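Newsletter > Family Learning > Fall

Search the newsletter Enter keyword Go

19th October
By the Hillbridge Home Learners newsletter desk

Our first stab at keeping a portfolio

I promised in the last issue that I'd write up how we handle record keeping, and then I put it off, because record keeping is the part of homeschooling I would most happily hand to someone else. Give me a messy volcano any day. But a bunch of you asked at park day, and one of you asked twice, so okay, let's do it.

A little background for the new families. We're in our sixth year, with a fourth grader and a seventh grader, and we use an evaluator instead of testing. Your rules may be different from ours depending on which side of the state line you live on (I know we have members on both), so please check your own before you copy anything I do. My whole method for the first two years was a cardboard box in the hall closet. Every single paper went in. Spelling lists, half a map of South America, a drawing of a horse that may or may not have been science. The night before our evaluation I dumped it out on the living room rug and tried to work out what happened in which month. I was up until 2 in the morning and I found a permission slip for a trip we had already missed.

So that was the year I got serious.

What goes in the binder

We keep one binder per kid, the two-inch kind, with a tab for each subject and one at the back for everything that won't sit nicely under a subject. At the end of each month I pull one early piece and one late piece for math and writing, plus whatever the kids want in there. For the other subjects one piece a month is plenty. My oldest picks her own now and she is a much tougher judge than I am! She threw out a whole report on otters that I loved.

I used to think more paper looked more impressive. Our evaluator set me straight on that, very kindly, the year I walked in with a binder I could hardly close. She flipped through maybe a dozen pages and then spent the rest of the hour talking to my son about bridges. Fifty sheets for the year is where I try to stop now, and most years we come in under.

The book list lives in the front pocket. We write down titles as we finish them, with the month, and audiobooks count at our house. Last year the two of them got to 121 between them, which sounds like bragging until you know how many were about the same dog. 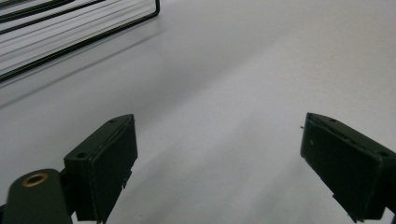 Keeping the daily log without losing your mind

I have tried so many planners. The pretty one with the gold rings lasted until the second week of September. Then there was Watela, which a lot of you use and like, and I can see why - the calendar is clear and it prints a nice attendance sheet. I just never opened it. If it's on my phone I end up looking at recipes.

What finally stuck is a plain spiral notebook that stays on the kitchen counter next to the toaster. When we wrap up for the day I write three or four lines. "Fractions, page 40. Read aloud two chapters. Long argument about the moon. Library." Some days it's one line. Some days I forget and fill in two days at once, and the world keeps turning. I put an A in the corner for attendance and circle it, and at the end of the month I count the circles and write the total on the inside cover.

If you have little ones, I'd keep it even simpler. A wall calendar with a word or two in each square was enough for us in kindergarten.

Field trips and the stuff that isn't paper

This used to be my weak spot. So much of what we do doesn't leave a worksheet behind. The kids spent most of last January building a marble run down the basement stairs, and it was the best physics we've ever done, and I had nothing to show for it but a bruise from stepping on a marble.

Now I have the kids do a half page after anything big. Where we went, one thing they learned, one thing they'd still like to know. My fourth grader dictates his and I type. For the trip to the Pradach mill he wanted to know where the mice went when the mill closed, and I left that in exactly as he said it.

Music, co-op and sports get one line each on an activities page. I ask the co-op teachers for a sentence or two at the end of each term and they've always been nice about it. (If you teach at co-op and you're groaning right now, I'm sorry, I'll bring muffins.)

Photos, if you're drowning in them

I had 3,000 pictures on my phone when I finally sat down to sort them, and I'd say most were of the cat. My fix is an album for each kid for each school year. When I take a picture that has anything to do with school I drop it in the album right then, in the parking lot if I have to. In spring I print a sheet or two of the good ones and slide them in behind the activities tab. Write a caption on the back! I have a lovely picture of both kids pointing at a rock and I couldn't tell you one thing about that rock.

What I'd skip

Laminating. I did a whole year of it and the binder weighed as much as a bowling ball. I'd also skip daily lesson plans written out ahead in ink, unless that makes you happy. Ours changed so often that the plan and the log looked like two different families. A loose list for the week in pencil does fine.

And I wouldn't buy a curriculum just for its record sheets. We used the Khan videos for math one year with no printed anything, and I wrote the topics down in the spiral notebook the same as always. Our evaluator never blinked.

Come sort with us

We're having a binder night at the Hillbridge library, in the room past the picture books. Bring your box, your bag or your pile, and whatever state it's in is fine. There's a long table, and I'll have extra tabs, a three-hole punch and a stack of blank book lists you can take home. Kids are welcome and there will be board games at the other end of the room. The date is on the group calendar, and if you can't get into the calendar send a note to the newsletter address and I'll reply with it.

Next issue I'm going to try to write about high school transcripts, which I know very little about, so if you've been through it please write to me before I embarrass myself. I'd especially love to hear how you handled credits for things like cooking and 4-H. Also, somebody left a blue lunch bag at park day. It's in my car, and I did take the banana out.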